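Getting a season of soccer kit through the wash

My two play for Sheehan under-12s and under-14s, so from April on our hallway smells like a locker room and I've had plenty of practice at this. A few things that work for us.

Let mud dry. I know, you want to attack it right away, but wet mud just gets rubbed deeper into the socks. Hang them over the tub overnight, then whack them together outside the back door — most of it falls off!

Turn the shirts inside out before they go in. The numbers on our Grosgate shirts started peeling by the fourth game, and that was me running them hot with the towels. Cold wash, gentle spin, no fabric softener (it leaves a coating and the shirts hold on to the stink).

Grass stains get a dab of dish soap and white vinegar, half and half, for 20 minutes. Test it on a hem first. For shin guards I pull off the sleeves, wash those with the socks and wipe the plastic down with soapy water. 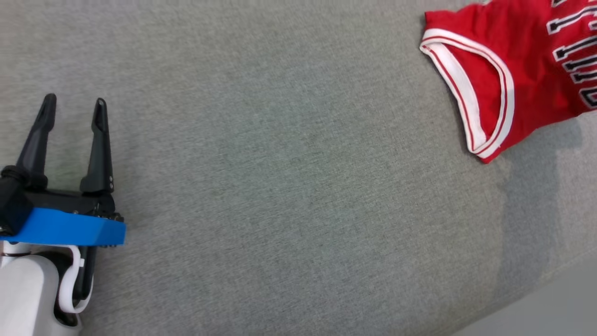

Never put cleats in the dryer. I stuff ours with newspaper on Thursday after practice, swap it for fresh paper before bed, and they're ready for Saturday. Laces come out and go in a mesh bag. Goalie gloves I rinse in lukewarm water in the sink and squeeze, no wringing, then hang them by the wrist strap away from the radiator. The palms crack if they dry too fast, and a new pair isn't cheap.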